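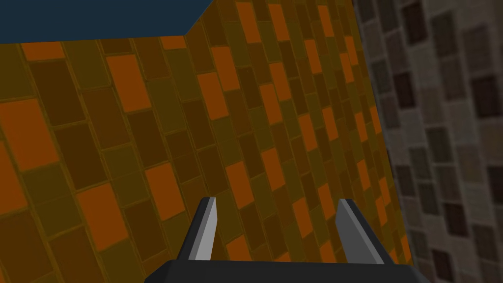
Re: Bratau in early summer without a car

Ploltgate Walkers & Skiers mailing list
Posted in May by a list member
Print this message | E-mail this message

> We are thinking of a week in Bratau at the end of June. Four of us, two
> of whom walk a lot and two who would be happy with a lake and a bench.
> We have only been there in winter and don't want to hire a car. Can you
> get about in summer? Are the lifts running by then? And does anybody
> know whether the path up the Burkeck is sensible for ordinary walkers
> or whether we need a guide? We would also like to know about places to
> stay that aren't the big hotel by the lift, which we didn't like.
>
> Any help welcome. The tourist office website is mostly about next
> winter's ski passes.

We have been to Bratau in summer three times, most recently last year, and never had a car there. I'll take your questions more or less in order.

Getting there. You want the train to the junction at the bottom of the valley and then the post bus. The bus stop is on the far side of the station, through the underpass and up the ramp, not in front of the main building where the coaches park. In winter the ski coaches meet the trains, so if you have only gone then you won't have had to find it. The bus takes 90 minutes to Bratau because it goes round by all the side villages. There is a quicker one in the early evening which stays on the main road. If you miss the last bus a taxi is expensive, and you will probably have to ring for one.

Buy the bus ticket from the driver and tell him where you are staying, as there are several stops in Bratau and the one called after the village is a good walk from most of the guesthouses. We got off there the first time and pulled our cases up the hill.

Getting about. Most guesthouses will give you a guest card when you check in, and it covers the buses inside the valley but not the leg down to the railway. Ask for it if they don't offer. Our host last year forgot and we paid for two days before we noticed other people waving theirs. The card doesn't include the lifts. It does get you a reduction, but you have to show it before they print the ticket.

The buses in summer are fewer than the ski buses and they don't follow the same route. The winter shuttle that stops outside every hotel doesn't run. What you get instead is a bus up to the lake and back, and another to the head of the valley, which misses out a long part of the middle of the day. Take a picture of the timetable at the stop, as the printed leaflet we were given was out of date.

Lifts. Here you need to be careful about your week. The lower gondola opens for the summer well before the end of June and there should be no trouble with it. The upper section depends on the snow and on whatever maintenance they are doing. One year it was open when we arrived, another year it was shut for our entire stay with a notice taped to the door of the bottom station. The website said it was open both times. Ring the lift company the week before, and ask about the upper section by name, or they will tell you "yes, the lift is open" and mean the bottom half. The chairlifts on the other side of the valley, which you will know from skiing, don't carry walkers at all.

The last gondola down is earlier than you expect. Walking down from the middle station instead is a drop of 1000 metres on a forest road with hard corners, and my knees didn't forgive me for it until we were home.

The Burkeck. The top is 3270 metres and the last part is on a glacier, so no, not without a guide, and not in June in any case unless you are used to that sort of thing. I think what you have in mind is the path to the hut below it, which is marked on the village map as the Burkeck path and confuses people every year. That one is perfectly all right for people who walk regularly. It is steep for the first hour through the trees, then there is a long flat bit across meadows, then zigzags. There are two places with a cable to hold, neither of them frightening, though I would not want to do them with snow lying. At the end of June there can still be a patch in the gully just before the hut. The hut warden will tell you the state of it on the phone, and speaks enough English for that.

If you want to sleep at the hut, book. Bring a sheet sleeping bag and cash. Don't rely on paying by card, the machine depends on the signal and the signal depends on the weather. There is hot water if you pay extra for it. We had soup, dumplings and a very early night.

For your two who would rather not climb, the lake circuit is 12 kilometres and nearly level, with benches along the sunny side and a café at the far end. They don't need to go all the way round. The bus stops at the dam and again at the café, so it can be done as a half. The north side is in shade until late in the morning and stays muddy after rain. I would go anticlockwise, but we have met people who swear by the other way.

There is also the old path along the stream from the church to the sawmill, which isn't in the leaflet and is good for an evening. You come out behind the fire station.

Where to stay. We know the hotel you mean and didn't like it either. We have stayed twice at the Xolalpa, a guesthouse in the upper part of the village, above the school. The name puzzles everyone, and I never did find out where it came from. Rooms are plain and clean, some with a balcony, breakfast is good and begins early enough for walkers. There is no evening meal, but there are two places to eat within a few minutes downhill, and then of course you have to come back up. Ask for a room at the back. The front ones look at the mountains but they are over the road, and the milk lorry comes through before six.

The Xolalpa has a drying room with the ski racks still up, and they don't mind walking boots and wet jackets in there. No lift, which may matter to you with four sets of luggage. They usually want a stay of several nights in high season, though I don't know if that applies in June.

The time we couldn't get in there we took a flat near the sports ground. It was cheaper and had a kitchen, but the supermarket shuts at lunchtime on Saturdays and doesn't open again till the new week, and we arrived too late for it. If you take a flat, bring something for the first evening and breakfast. The baker does open on Sunday mornings for a short while.

Weather and kit. Expect thunderstorms after lunch if it has been hot. Start early and be off the high ground by two. It was warm enough for shirtsleeves at the lake and I still wore gloves at the hut on the same day. You can hire poles from the ski shop opposite the gondola, the same one as in winter, though half of it is given over to bicycles now and the boots are locked away. They had no gas canisters last year, if that matters to anyone.

Maps. The free one is fine for the lake and the village. For the hut path buy the proper walking sheet, which the newsagent keeps behind the counter, so you have to ask.

One thing I can't help with is the ski museum, which the leaflet says is open in summer. We tried the door twice. If anyone on the list has been inside I would like to hear about it. And if somebody has used the through ticket that is meant to cover both the train and the valley bus, could they say where they bought it? The station at our end had never heard of it.

I have the times of last year's buses written down somewhere, and the phone number for the hut. Write to me off-list if you want them, and check the times against the new ones before you rely on them.

A list member, Ploltgate

Contact the list owner | Copyright remains with the authors of messages | Back to top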